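"I'll believe the number when I've seen the screws"

Glória Matos has looked after the teardown cell at the Ernport refurbishing shop since May, and she would like people to stop calling it automatic. "It pulls plugs," she says. "On a good day it pulls the right ones."

The cell is one arm, one gripper and a bench where used desktop computers are opened up for parts. Skoretti, the supplier, sold it on the promise of a quick setup. Matos gives that promise a dry look. Teaching the first model of computer case took her 11 days, most of them spent on cables.

"A drive doesn't move. A cable does," she says. "Two machines come off the same line and somebody has tucked the wires a different way in each. The sales sheet has one nice clean case on it, so of course it works on the sales sheet."

Her routine before a shift starts with the fingers. She checks them for play, puts a hex key on every screw at the base, then closes them on a steel gauge and reads the gap. Skoretti's manual calls for that check every 200 cycles. Matos does it twice as often and writes the result in a paper notebook, having lost faith in the log screen.

"The screen said the gripper was fine for a whole week. I had a finger I could wiggle with my thumb."

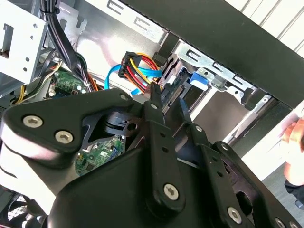 The gripper's fingers at the drive connectors inside a desktop case. Photo: Adalberto Caldeira

What bothers her most is pull force. Set it low and the fingers slide off the plug. Set it high and you risk the connector on the drive, which is the part the shop wants to sell. The factory setting, she says, was picked by someone who didn't have to pay for drives. She brought it down in small steps and had the arm approach at a flatter angle, so the fingers take hold of the plastic body and leave the wires alone.

Did that fix it? "It made it better. I don't say fixed."

Adalberto Caldeira, who runs the floor, is a little kinder. The cell has been through 2,510 cases, he points out, and his people have fewer sore hands. But he agrees that somebody still has to stand by it, and he no longer includes the cell when he plans for a short crew.

Skoretti has offered a camera upgrade called Traleva that is supposed to find loose cables by itself. Matos has asked for a trial on her own pile of scrap cases, picked by her, with no one from the company touching the settings. She has asked 4 times.

"They keep sending me the video," she says. "I've seen the video."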